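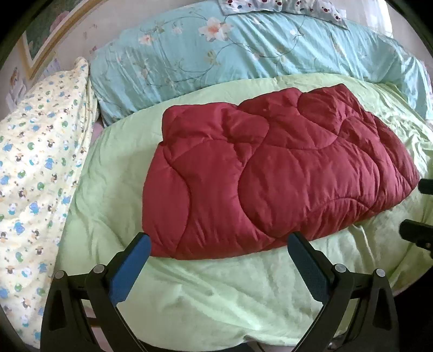
Figure 1. Red quilted comforter folded on the bed, with floral bolster and small pillow at the far side.

Storage Volume of Folded Bedding in a Shared Bedroom
Textiles and Household Systems, Project 2
Group: Dilek Akgül, Demetrio Palacios, Iwona Wilczyńska
Submitted August 7, 2019

1. Purpose

The Suscombe residence gives each bedroom one shelf for off-season bedding. The shelf is 90 cm wide and 100 cm deep at its longest side. The group compared two ways of folding a quilted comforter to find which one fits the shelf and keeps its shape after it is set down.

2. Materials

One quilted comforter, dark red, slight sheen on the face fabric. The stitching follows large wavy curves and leaves rounded padded areas between the seams. Folding was done on a made bed with a pale green sheet. The sheet was not pulled tight before folding, and the pillows were left in place. Mass was read from a Horar kitchen scale, which showed 3000 g for the comforter.

3. Method

Method A: fold in half lengthwise twice, then in thirds across the width.
Method B: fold in thirds lengthwise, then roll from one end.

Each bundle was left for ten minutes without added weight. Height was then taken at the middle and at both ends with a rigid ruler and a flat board. Volume was calculated from the mean height. Edmund Ziółkowski repeated the readings for Method A without seeing the first set.

4. Results

Method A gave a thick rectangular bundle with a volume of 100 liters. It fit the shelf. Method B gave a lower volume on paper, but the roll opened when released and had to be tied, so its readings were dropped.

The ends of a folded bundle are lower than the middle. In Figure 1 the right end tapers and curls slightly downward, and small wrinkles collect along the lower edge. A single height reading at the center would overstate the volume.

5. Sources of error

The mattress is soft and the sheet was rumpled, so the base was not a flat reference plane. Wavy seams also make it hard to place a fold line - a straight channel quilt would fold along its stitching. The second set of readings should have been made on a table.

6. Further work

Repeat with the Pawlak cotton blanket and a flat base. Z. Bielecka has asked for a compression test before the final report.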